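How to break in stiff new shoes without falling for the tricks

I have read more than 34 methods for breaking in leather shoes, and most of them are ways to ruin leather. Hair dryers, freezer bags full of water, rubbing alcohol in a spray bottle. I've tried 11. Three were worth the trouble.

Start with fit. If your toes touch the front when you stand, stop there and send the shoes back. The clerk will tell you they'll stretch. They will stretch a little across the width and never in length, whatever the box says. Try them late in the day, around 5, when your feet are at their largest.

Next, wear them indoors for 33 minutes at a time, with the socks you plan to use. I set a kitchen timer. Walk on carpet, go up and down the stairs, then take them off and look at your heels. Pink is fine. Red means you're done until tomorrow. 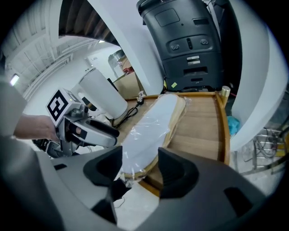
Insoles are where people spend money too early. Wear the shoes for a week with whatever came in them, and only then decide if you need something thicker. A thick insole lifts your heel and can make a good fit bad, so I'm suspicious of any shop that pushes a pair at the register. If you do buy some, leave them wrapped in the clear plastic, like the insole-shaped thing on the wooden tray, and hold them against the bottom of the shoe first. Too long, and you can still return them. Most shops won't take them back once the wrap is off.

Heel still rubbing? A thin coat of plain leather conditioner on the inside of the heel, left overnight, is worth a try. Seraina Steiner, who taught me this on a pair of old Filgate boots, swears by two coats. I've never seen the second one do anything.

Skip the stretching spray. I bought the Trostum one and it smelled like a swimming pool – my shoes were just as tight on Thursday as they'd been before.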